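Progress report to the Hosia Fund
Exchange and Dialogue Support, Vendine and Tuhumury
Submitted by Yolanda Alcaraz, project lead
14th January

Where we stand

The grant was made to support regular talks between the border administrations of Vendine and Tuhumury after the two foreign ministries signed their cooperation memorandum in June. The memorandum promised joint working groups on transit, fisheries and student exchange. I was asked to report on whether those groups are meeting and whether the meetings are producing anything.

They are meeting. The second question is harder to answer kindly. Both ministries issued statements after every session, and I have read all of them. The word "fruitful" appears in each one. Very few say what was agreed, and two say nothing that could not have been written the day before the delegations sat down.

Of the 29 commitments listed in the annex to the memorandum, 12 have a named official responsible for them on both sides. I would ask the Fund to treat that as the real measure of progress so far. A commitment with an owner on one side only tends to come back at the next meeting with the same wording and a later deadline.
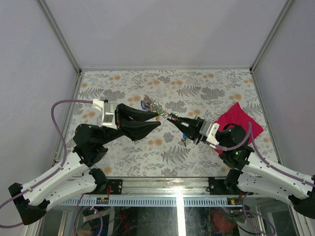
Transit working group

This is the strongest of the three, mainly thanks to the truckers' associations, who show up whether or not they are invited. The group has agreed on a single customs form for perishable goods. The form has been printed. It is in use at the Zindden crossing and at no other crossing, although the joint statement spoke of "border-wide introduction."

I went to Zindden myself and spoke with the shift supervisors on both sides. They like the form. They also told me that the old forms are still being filled out alongside it, so a driver now does more paperwork than before the reform. The Vendine side says this will end when its finance ministry issues a circular. I asked to see a draft of the circular and was told it was being finalized, the same answer I got on my previous visit.

The group's chair proposes a ceremony to mark the new form. I advised against spending grant money on it and the request has been withdrawn, at least in writing.

Fisheries working group

The group met twice. The first meeting was taken up with the agenda and the second with the minutes of the first. Tuhumury wants to discuss seasonal limits in the shared lagoon; Vendine wants to settle which map to use before it discusses anything in the lagoon at all. Each delegation told me privately that the other one was stalling, and I think both of them are right.

We paid for interpreters and for a neutral hydrographer to attend. The hydrographer gave a clear talk on where the channel has moved and offered to mark it on both maps, so that neither side would have to give up its own.
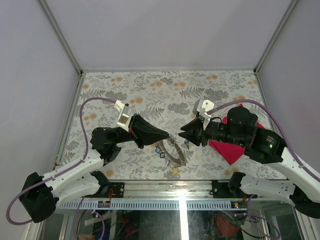

The offer was noted with appreciation. It has not been taken up. I have written to both delegations asking for a yes or a no before the next session, and I would rather have the no than another expression of appreciation. If there is no reply, I recommend that we stop paying for the hydrographer's travel and keep the money for a topic where someone wants the answer.

Student exchange

The target was 100 students in the first year, counting both directions. Applications came to 174, which both education ministries have publicized as the result. It is not the result. Applicants need a residence permit to take up a place, and the permit offices were never told about the program. The universities are holding places open in good faith, and some students have paid deposits on rooms.

I raised this with the deputy minister in Vendine, who was surprised, and with her counterpart in Tuhumury, who was not. A letter to the permit offices has now gone out from one side. I have a copy. It asks them to "extend every courtesy," and I doubt that a clerk at a counter can turn that into a stamp. We have supplied replacement wording that cites the relevant article.
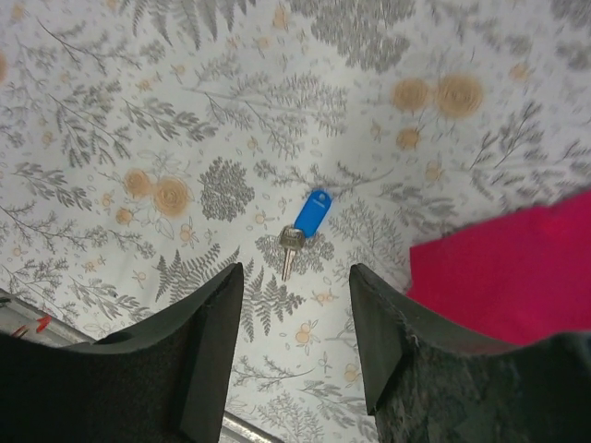

Spending

We are under budget, and I don't want that read as thrift. The money is unspent where the work is undone, mostly in fisheries and in the follow-up visits that depend on the permits. Interpretation has cost more than planned because sessions overrun. I request no additional funds in this period.

Requests to the Fund

Please release the second payment for transit and student exchange only, and hold the fisheries portion until both delegations have replied on the maps.

Please also ask the two ministries directly for the date of the customs circular. They answer a funder faster than they answer me.

I will send the next list of commitments with the names of the responsible officials beside each one. Where there is no name, the space will be left blank.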